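To: Branch Library Liaisons
From: Office of Public Technology, Urquhart Regional Library System
Date: 3/12/20
Subject: Re: Replacement schedule for public computers and the Neda catalog

Dear colleagues,

Thank you to everyone who replied to the notice on public computers. The Stalness branch raised several points that apply to most of our locations, and I am answering them on the list with that branch's permission. The original message is quoted first, and my response follows.

> To the Office of Public Technology:
>
> We have read the notice on the replacement schedule and would like clarification before we
> speak to our patrons about it. Our branch has seven public computers. Four of them are in the
> main reading room and the others are in the teen area. The notice says that machines will be
> "renewed or replaced" but does not say how a branch will learn which of the two applies.
>
> We are also concerned about timing. Our tax form assistance hours continue into the spring,
> and the reading room computers are in use for most of that time. If they are taken away
> together, we will have to turn people away or send them to the Nakis branch, which many of
> our older patrons cannot reach without a car.
>
> Finally, several patrons have asked whether the old computers will be sold to the public, as
> they were some years ago. We would like to give them a correct answer.
>
> Circulation Desk, Stalness Branch

On the first point, the decision is made machine by machine. A computer will be renewed if it can run the current version of the Neda catalog and the print release program at an acceptable speed once its memory has been increased. A computer that cannot do so will be replaced. Each branch will receive a list showing the asset tag of every public computer, with the word "renew" or "replace" beside it. Please check the tags against the machines on your floor and report any that do not match. We know that several computers were moved between branches during the carpet work at Nakis, and our records may not be complete. 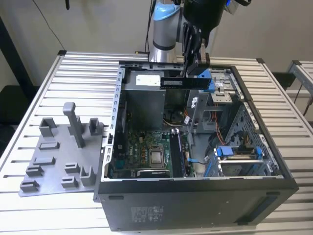

Will patrons lose any files when a computer is renewed?

Files saved to the desktop or to the Documents folder are already erased at the end of every session, so there should be nothing of a patron's left on the machine. Staff should continue to remind patrons to save their work to a USB drive or to an e-mail account before logging off. Branch staff who have been keeping sign-in sheets, flyers or other office files on a public computer should move them to the shared staff drive before pickup. We will not be able to recover them afterward.

On the question of timing, the Stalness branch is right, and the schedule has been changed. No branch will have all of its reading room computers out of service at once. Pickups will be made in two parts, and the second part will not begin until the first group of machines has been returned and signed for. A branch that offers tax assistance may ask that its reading room be left until the end of the schedule. Requests of this kind should come from the branch manager and should state the hours of the assistance program. We expect to finish the whole system by July, although the smaller branches should be done well before then.

Please note the following for the pickup itself:

Leave the monitor, keyboard and mouse at the workstation. Only the computer is collected.
Coil the power cord and leave it on the desk with the asset tag number written on a slip of paper.
Remove any USB drives that patrons have left behind and place them in lost and found.
Post the "Temporarily Out of Service" sign, which will be sent to you as a printable file.
Have a staff member available to sign the transfer sheet. Pages and student workers may not sign.

Reservations are a separate matter. The reservation program will go on offering a computer to patrons unless the branch marks it as unavailable. This should be done on the evening before pickup. Last year one branch had patrons arriving with printed reservations for a station that was no longer there, and the staff at the desk had no way to know it in advance. Instructions for marking a station are on page six of the desk manual, in the section on holidays and closures.
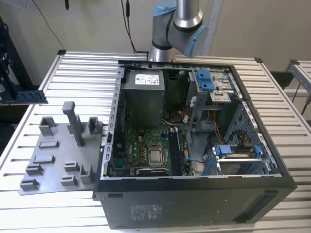

With regard to the sale of old equipment, please tell patrons that there will be no public sale. Under the present surplus policy, retired computers are offered first to other departments of the county and then to the recycling contractor. Hard drives are removed and destroyed in every case. Patrons who are looking for a low-cost computer may be given the county's handout on discount programs, and copies can be ordered with your regular supply request. Please do not keep a waiting list, and please do not promise a retired machine to any person or group.

Two other branches asked whether the time limit on sessions may be shortened while computers are out of service. A branch may reduce the limit for general use if people are waiting. The limit should not be reduced for patrons who are filing for unemployment or completing a job application – both often take longer than one session, and the forms do not always save what has been entered. Desk staff may extend these sessions at their own discretion.

The accessible workstation at each branch will be handled separately. It will be picked up only when a substitute with the same screen reader and magnification programs is in place, and it should not be marked as unavailable in the reservation program. If your accessible workstation appears on the general list, that is an error, and we would like to hear of it promptly.

Questions may be sent to this list or to the Office of Public Technology directly. Please include the asset tag number in the subject line if your question concerns a particular machine.

Sincerely,

Office of Public Technology
Urquhart Regional Library System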